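Chapter 4
Choosing a Manipulation Kit: the Case of the Keltura Bench Set

After reading this chapter you should be able to compare two kits for table-top manipulation, to read a supplier's offer with some caution, and to write a short acceptance test before you sign for the delivery.

4.1 What is being sold

In the first three chapters we treated the arm, the gripper and the control software as separate subjects. A buyer seldom meets them separately. The supplier offers a kit, and the kit has one price, one box list and one support contract. The Keltura Bench Set, which we use as our case until Chapter 6, is offered by the firm Livberg to schools and small laboratories. It contains one arm, one two-finger gripper, the mounting parts and a licence for the recording software. The licence covers 400 recorded runs. After that the customer pays again, and this point is easy to miss, for it stands on the last page of the offer.

The offer doesn't include the objects to be handled. Livberg recommends that customers buy ordinary toys, and we agree with this advice. A toy kitchen sink with its small dishes is cheap, it can be replaced in any town, and it brings together many of the difficulties which a real kitchen has: thin edges, shiny metal, things leaning on other things. 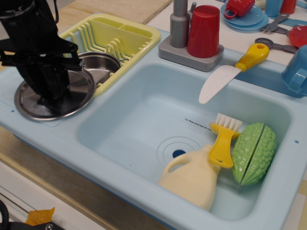 The price of a kit must therefore be read together with the tasks. Binta Okonkwo, who tested the set for a college workshop in April, began with the question of which tasks her students would repeat most often. She wrote them on one sheet and gave each a weight. Picking up a cup received a low weight, as almost every gripper on the market can do it. Handling a lid received a high one. A lid is flat and wide, and it offers the fingers only a small place to hold. If the fingers come down a little too far to one side, the lid tilts, and the operator must decide whether to continue or to start again.

4.2 The gripper under load

Livberg sells the standard fingers with the kit and a second, narrower pair for an extra 123 euros. The rival set from Dirkis includes both pairs, but its arm has a shorter reach. In the workshop the standard fingers completed the lid task in 23 runs before the first adjustment was necessary. This is one result from one workshop, and the reader should treat it so.
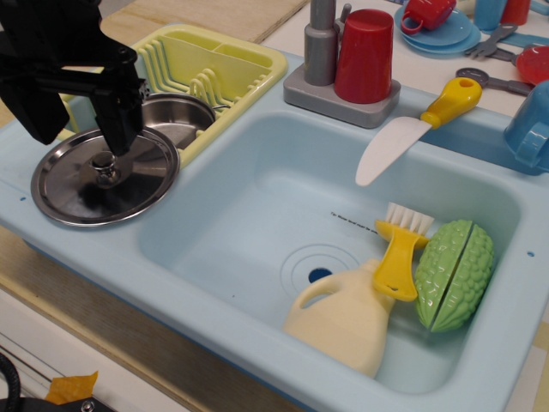

Metal surfaces need a separate remark. Polished steel reflects the lamp and the gripper itself, and software which estimates depth from a camera can make errors there. The Keltura manual gives two paragraphs to this problem and suggests a softer light. We would add that the supplier should be asked to demonstrate the lid task under the buyer's own lamps, and that this request should be made in writing before the order.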